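Brakenbridge Makers Board > Workshop and Storage > Small parts: leave in the bag or tip into tubs?

nundham_neil
Posted Wednesday, 7:42 pm

I'm redoing my parts shelf and I can't settle on a system. Most of what I order comes in clear plastic bags with a printed label on the front. I have 54 of those bags in a drawer and it takes me forever to find anything. Do you keep things in the bag or move them to a container?

skidus66
Posted Wednesday, 8:05 pm

Tubs. Bags slide over each other and the one you want is always at the bottom. I use clear tubs with open tops, all the same size, lined up on a shelf.

K. Rweyemamu
Posted Wednesday, 8:31 pm

I do both. The bag goes in the tub and stays closed until I need what's in it. The label has the part number on it, and once you throw that out you're guessing. I lost a whole evening in March trying to work out which of two nearly identical parts I had.

For sorting I put a sheet of white foam board over the table. Small dark parts disappear on wood grain and they disappear even faster on carpet, and my floor is gray carpet.
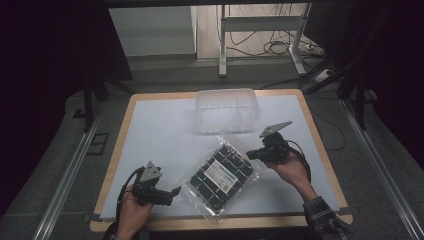
The board also lifts off when I'm done, so if something gets loose I can bend the sheet a little and pour it back. I leave a strip of table showing on the sides so I have somewhere to grab it. Mine came from the Gebremichael store on the main road.

skidus66
Posted Wednesday, 8:50 pm

Bag inside a tub is just a bag with extra steps. Cut the label off and tape it to the front of the tub.

K. Rweyemamu
Posted Wednesday, 9:02 pm

Tape lets go after a year or so. Also, parts that come packed in neat rows stay in rows if you leave them alone. Tip them out and you have a pile.

gluepot
Posted Wednesday, 9:14 pm

Depends how many you have. At work we had 2,000 of one spacer and a tub was the only thing that made sense. For a bag or two I wouldn't bother. Does the foam board dent, by the way?

K. Rweyemamu
Posted Wednesday, 9:20 pm

It does - flip it over and use the other side.

nundham_neil
Posted Wednesday, 10:11 pm

Thanks all. I'm going to try bags standing up in tubs, labels facing out, and get a sheet of foam board this weekend. Skidus, what size are your tubs? My shelf is pretty shallow.

skidus66
Posted Wednesday, 10:26 pm

Shoebox size. Measure the shelf first, I had to return my first set. I still think you should tip them out.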